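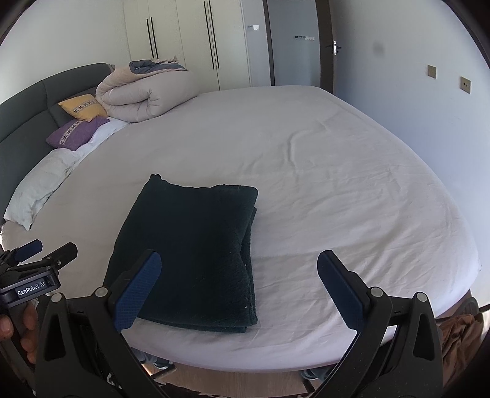
Ticket: Towel task, right gripper width reads wrong after restart
Project: Bronidden (student project, household tasks)
Opened by: Laiba Soomro
Assigned to: Faisal Kakakhel
Status: Closed
Opened: November 8, 2022

Problem

Width values for the right gripper stop at 20 when the fingers are fully open. Left gripper goes to 60 on the same test, as it should. Video from both is fine. The towel folding takes are useless for training like this because the script thinks the right hand is holding something the whole time.

Steps to reproduce

1. Start the recorder with both grippers closed.
2. Open both all the way.
3. Look at the width plot. Right side goes flat early.

Happens every time on the Dodon laptop. Have not tried another machine.

Comments

Faisal Kakakhel: Did you run the zero step before you started? If the fingers are partly open when it zeros, you get a short range like this.

Laiba Soomro: Yes, ran it twice. Fingers closed, pads touching. Same result. I also swapped the cables left to right and the problem stayed with the right gripper, so I don't think it's the port.

Faisal Kakakhel: OK. Check the pivot screws on the fingers. If one is too tight the linkage can drag on that side.

Laiba Soomro: Checked. Both fingers move freely by hand and close evenly. Nothing feels different from the left one.

Hina Kakakhel: Which settings file is it loading? I made a new one last week for the small-object tests (socks and washcloths) and limited the width in it. It should only load if you pick it by name.

Laiba Soomro: The log says keler_right.cfg. I didn't pick anything, I just pressed start.

Hina Kakakhel: That's the one I edited. I thought I had saved it as a copy. The limit in there is 20. Sorry.

Faisal Kakakhel: That explains the right side. It doesn't explain why it only showed up after the restart.

Rizwan Janjua: The recorder reads the settings once at startup and keeps them. Dodon had been left running since before Hina's change, so it was still using the old values until Laiba restarted it.

Faisal Kakakhel: Put the limit back to 60 and saved Hina's version as keler_right_small.cfg. Laiba, please pull, restart the recorder and run the open/close test again before you do any more towels.

Laiba Soomro: Pulled and restarted. Right goes to 60 now. Did one full fold with the green towel and the plot follows both hands through the grasp and the release. There is a small jump at the start of the right-hand plot -- it was there before too, I looked at an old take.

Rizwan Janjua: The jump is a separate thing. It's the first sample arriving before the zero is applied. I'll open a ticket for it, low priority.

Amna Afridi: What happens to the takes recorded after the restart? Please don't delete them. Move them to the hold folder and leave a note with the ticket name. The video may still be good for the part of the report on fold order. Anything that goes in the December demo needs to be recorded again.

Laiba Soomro: Moved, note added.

Resolution

Wrong width limit in the right gripper settings file. Limit restored, small-object settings moved to their own file. Recorder now prints the loaded file name and width limit for each side at startup (Rizwan's change). Read those 2 lines before recording.

Closed by Faisal Kakakhel

Recent tickets
Right gripper: jump in first width sample
Recorder does not warn when disk is nearly full
Pillowcase task: when does a take end?
Baloch desktop: clock drifts from Dodon
Sock sorting labels missing from export

Bronidden student project | Questions: ask Amna Afridi or post in the project channel | Back to top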